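Fire door and exit checklist, Gomulia building, ground floor and stairs
Inspection 2014-10-30, done by Henryk Brzozowska for Adamczyk Property Service

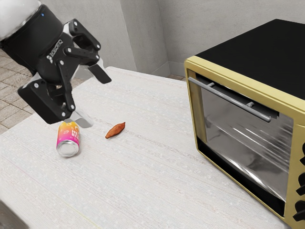 1. Main entrance door
OK. Opens to the outside, no key needed from inside. The door closer was adjusted in September and is still good.

2. Corridor door A (to the stairs)
Not OK. The door stops before it is fully closed and I must push it by hand. The bottom hinge has one screw missing. Please repair first, before all other points.

3. Corridor door B (to the storage)
OK with comment. Gap on the lock side is in the limit. The smoke seal is painted over along the top. Paint makes the seal hard, so it should be changed at next painting or earlier.

4. Width of escape route
Not OK. The plan asks for 800 mm free width at all places. Beside the copy machine there was a stack of boxes from Brastness and the passage was too narrow. The tenant moved the boxes while I was there, but it is the same remark as last time.

5. Exit signs
OK. All signs are lit. The sign at the back stairs has a crack in the cover, no action for now.

6. Emergency lights
Partly OK. Test button held for 8 seconds at each lamp. Lamp 23 on the landing did not come on. I suppose the battery, but I did not open it.

7. Extinguishers
OK. Pressure in green, pins and seals in place. The label on the one by the kitchen is hard to read, please print a new one.

8. Back stairs
OK with comment. Handrail is firm. The anti-slip strip on the lowest step is loose at one end — a person can catch the shoe there.

9. Assembly point
Not checked. The parking was closed for the works of Pivisex and I could not go to the sign. I will look at it on the second visit.

Result: not passed. Points 2, 4 and 6 must be closed before the second visit. For points 3, 7 and 8 a written answer with a planned date is enough. Please send it to me together with the invoice for the hinge.

H. Brzozowska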